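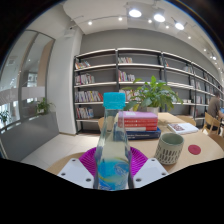 # Does the tap water at Gomcombe really taste worse?

Project report, 2025-02-26

I got the idea for this project from an argument in the lunch line. Half my class won't touch the drinking fountains in the Grabowska building because they reckon the water tastes like a swimming pool, and the other half think that's rubbish. I was firmly in the rubbish camp (I grew up on tank water, I'll drink anything). So when we had to pick a topic for our everyday science unit, I thought I'd find out who was right. Spoiler – I had to eat a few of my words.

## What I wanted to find out

My main question was whether people can tell tap water from bottled water when they don't know which one they're drinking. My second question came later, when my teacher asked what I thought the taste was coming from. That sent me off to read about chlorine, and I ended up finding that part more interesting than the first.

My prediction was that people would be guessing. I wrote that in my logbook in pen so I couldn't change it.

## A bit of background

Town water has a small amount of chlorine in it to keep germs from growing in the pipes. Some places use chloramine, a mix of chlorine and ammonia, and it hangs around longer. Both can have a taste and a smell, and some people pick it up at much lower levels than others. Water also has minerals dissolved in it, mostly calcium and magnesium, and they change the flavour too. Water with almost no minerals tastes flat to a lot of people, which surprised me because I'd assumed the purest water would be everyone's favourite.

Temperature matters heaps. Cold dulls your sense of taste, so a chilled drink hides things that a room temperature one doesn't. This turned out to be the thing that wrecked my first try.

## What I did

I used three kinds of water:

- tap water from the fountain outside the Grabowska labs
- tap water from the same fountain, left in an open jug in the fridge overnight
- a supermarket bottled spring water

Everyone got 100 mL of each in plain paper cups. I marked the bottoms of the cups with a symbol – a star, a square or a wavy line – so nobody would see a letter or number and decide that A had to be the good one. My friend poured and I handed the cups out, so I didn't know which was which either. That's called double blind and I was quite proud of it.

Between cups, people had a bite of plain cracker and waited a minute. Then they filled in a little form asking them to rank the cups from best to worst, write any words they'd use for the taste, and say which one they thought was bottled.

I ran it on 2 lunchtimes. I'd planned on one, but I had to throw the first lot of results out, as I'll explain.

## The first try (a mess)

On the first lunchtime I took the jug straight out of the fridge and poured it. The bottled water had been in my bag all morning and the fountain water was whatever temperature it comes out at. So of course everyone loved the jug water. "Fresh", "crisp", "this one's definitely the expensive one". I was getting ready to write up this amazing result when my friend picked up two of the leftover cups and pointed out that one was freezing and the other wasn't.

I was pretty annoyed with myself, because I'd already read the bit about temperature by then! I had the notes in the same logbook.

The cracker situation was also not great. I bought the wrong ones and they had rosemary on them.

## The second try

For the second go I took everything out early and left it all on the same bench in the prep room until it was the same temperature. I checked with the probe thermometer and didn't start until the readings matched. I got plain crackers. I also changed the order of the cups from person to person, because I'd read that people often like the first thing they try.

I had to refill a 500 mL measuring jug more times than I'd care to remember, and carrying trays of paper cups down the science corridor during lunch is not something I'd recommend.

## What I found

I was wrong about everyone guessing. The straight fountain water got picked as the worst more often than either of the others, and the words people wrote for it were very similar to each other. "Pool" came up again and again. So did "chemical", and one person wrote "like licking a towel at the baths", which is my favourite piece of data in the whole project.

The overnight jug was where it got interesting. Once it was the same temperature as everything else, people couldn't reliably tell it from the bottled water. Plenty of people who told me beforehand that they'd never drink from the fountain ranked it first. A few of them didn't believe me when I showed them the symbol list afterwards.

My best explanation is that the chlorine goes off into the air when the jug is left open. That fits with what I'd read, although chloramine doesn't leave nearly as easily, so if our water is treated that way it shouldn't have worked so well. I tried to find out which one our supply uses. The Stikach treatment works has a web page, but it only says the water is "disinfected", so I emailed them and I'm still waiting.

I also had a quick go with a filter jug, the Nultora one from our kitchen at home, just with my family. Everyone said it tasted like nothing. I haven't counted this in my results as it was only us, and my brother was trying to be funny.

## Problems with my method

The people who took part were mostly from my year, and they knew what the project was about. Someone who's already decided that the fountain is gross is going to be hunting for a pool taste in every cup. It would've been better to tell them less.

Paper cups have a bit of a taste of their own. It was the same for every sample so I don't think it changed the order, but glass would be better if I could face the washing up.

I only used one fountain, too. The one near the gym comes off a different bit of pipe and gets used a lot more, so water probably sits in it for less time. I'd like to test that one in April, when we get our extension weeks, and take samples first thing in the morning as well as at lunch.

## What I think now

If you don't like the taste of the water at Gomcombe, you're not making it up, and I've said sorry to the people I argued with (well, most of them). But you might not need to buy bottles either. Fill a clean jug, leave it in the fridge overnight, and see if you still mind it. My household does this now, mostly because I kept leaving jugs in the fridge and Mum got sick of tipping them out.

## Where I got my information

- My class notes on solutions and mixtures
- Two library books on water treatment (full details are in my logbook)
- The Stikach treatment works web page
- The label on the spring water, for the mineral content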